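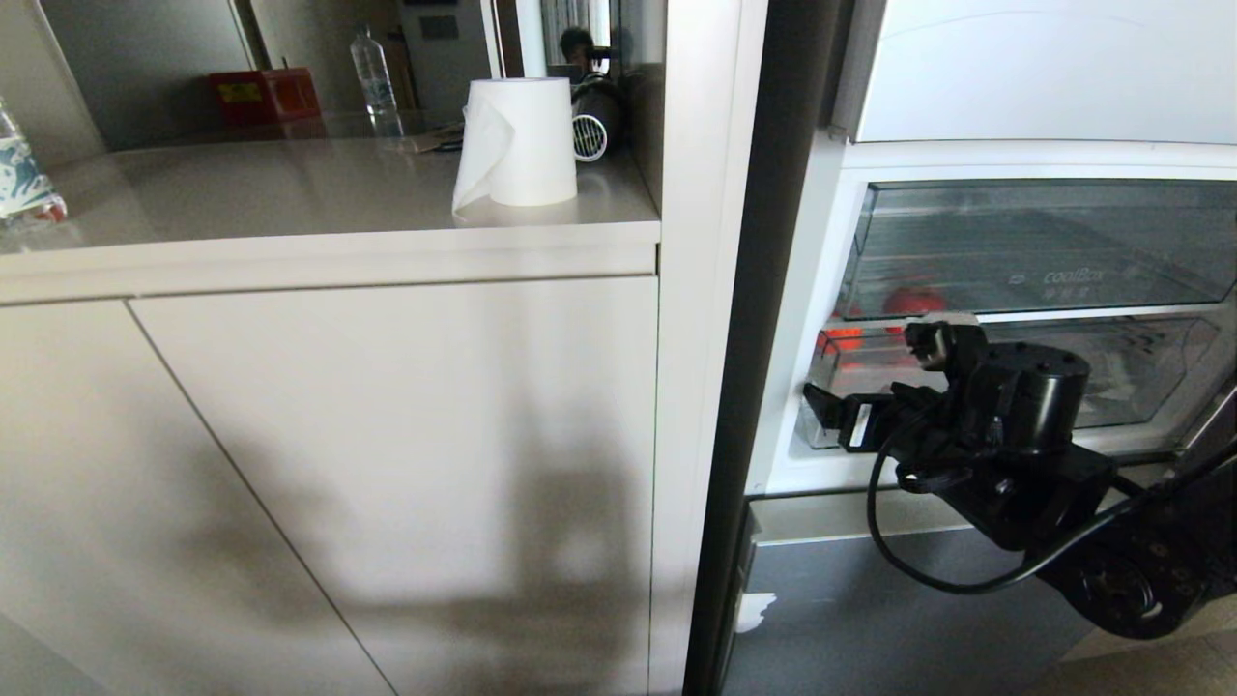 그림 1. 냉장고 하단 서랍 쪽으로 뻗은 그리퍼. 왼쪽은 키친타월이 놓인 조리대.

Amenstead 주방 조작 데이터셋 (동아리 공개본)

Amenstead는 학부 로봇 동아리 Clerholm이 여름 학기 프로젝트로 모은 가정 주방 조작 데이터입니다. 8월에 수집을 마쳤고, 교내 대회 Previmden의 '서랍과 문' 종목을 준비하는 팀이 기준 데이터로 쓸 수 있게 정리했습니다. 대회에 나가지 않는 분도 아래 이용 조건만 지키면 받아서 쓸 수 있습니다.

구성

전체 에피소드는 300개입니다. 이 중 124개가 냉장고 서랍 과제이고 나머지는 조리대 위 물건 옮기기와 수납장 문 여닫기입니다. 에피소드 하나의 최대 길이는 35초이며, 시간을 넘긴 시도는 그 시점에서 잘라 실패로 표시했습니다.

폴더 구조

episodes/ 에피소드별 영상과 관절 값
labels/ 과제 이름, 성공 여부, 실패 유형
splits/ 학습용과 평가용 목록
tools/ 재생 및 변환 스크립트
notes/ 수집 당일 메모. 맞춤법은 손보지 않았음

과제 정의

drawer_open: 닫힌 서랍의 앞쪽 가장자리를 잡고 당긴다. 내용물이 보일 만큼 열리고 그리퍼가 서랍에서 떨어지면 성공.
drawer_close: 열린 서랍을 끝까지 밀어 넣는다. 안에 든 채소나 과일이 밖으로 떨어지면 실패.
counter_move: 조리대 위 물건 하나를 지정한 쪽으로 옮긴다. 쓰러지면 실패.
cabinet_door: 수납장 문 한 짝을 열거나 닫는다.

냉장고 과제는 냉장고 문을 미리 연 상태에서 시작합니다. 문을 여는 동작은 이번 버전에 없습니다.

수집 방법

원격 조종으로 수집했습니다. 조종자 2명이 교대로 맡았고, 조종자 번호는 labels의 operator 항목에 있습니다. 두 사람의 속도 차이가 꽤 크니 모방 학습에 쓸 때는 번호별로 나누어 한 번씩 확인해 보기를 권합니다. 시작 자세는 에피소드마다 조금씩 다릅니다. 주방 물건은 평소 놓인 대로 두었고 배경을 따로 치우지 않았습니다.

라벨

실패 유형은 miss(잡지 못함), slip(잡았다가 놓침), jam(서랍이나 문이 걸림), timeout(시간 초과) 네 가지입니다. 두 가지가 겹치면 먼저 일어난 쪽만 적었습니다. 초기 에피소드에는 slip과 miss를 헷갈린 라벨이 남아 있습니다. 발견하면 이슈로 알려 주세요.

알려진 문제

- 투명한 서랍은 깊이 값이 자주 비거나 뒤쪽 벽 거리로 잡힙니다. 채우지 않고 원본 그대로 두었습니다.
- 수납장 문에 짙은 그림자가 지는 장면이 있습니다. 색상 기반 분할을 쓰면 그림자를 물체로 잡는 경우가 있습니다.
- 케이블이 그리퍼 근처에서 늘어져 손끝을 가리는 프레임이 있습니다.
- 관절 값과 영상의 시간이 어긋난 에피소드는 labels에 sync_bad로 표시했습니다. 기본 분할에서는 빠져 있습니다.
- 주방 한 곳에서만 수집했으므로 다른 냉장고로의 일반화는 이 데이터만으로 평가할 수 없습니다.

사용법

압축을 풀고 tools/play.py에 에피소드 번호를 넘기면 영상과 관절 값이 나란히 재생됩니다. 변환은 tools/convert.py를 쓰면 되고, 출력 폴더는 미리 만들어 두어야 합니다. 없으면 오류 메시지 없이 종료됩니다. 다음 버전에서 고칠 예정입니다.

대회 참가팀은 splits/previmden_train.txt만 학습에 사용하세요. 평가 목록의 에피소드를 학습에 넣은 결과는 순위에서 제외됩니다. 추가로 직접 수집한 데이터는 써도 되지만 제출 문서에 분량과 과제 종류를 적어야 합니다.

개인정보

거울이나 유리에 사람이 비친 에피소드가 있습니다. 재배포할 때 해당 부분을 잘라 확대하거나 인물 식별에 사용하지 마세요. 음성은 녹음하지 않았습니다.

이용 조건

교육과 비상업 연구에 한해 사용할 수 있습니다. 결과를 발표할 때는 데이터셋 이름과 동아리 이름을 함께 적어 주세요. 수정본을 배포하려면 바꾼 내용을 notes/에 파일로 남겨 주시기 바랍니다.

변경 내역

v0.2 sync_bad 표시 추가, 분할 목록 다시 작성
v0.1 동아리 내부 공유본

문의는 저장소 이슈로 받습니다. 학기 중에는 답이 늦을 수 있습니다.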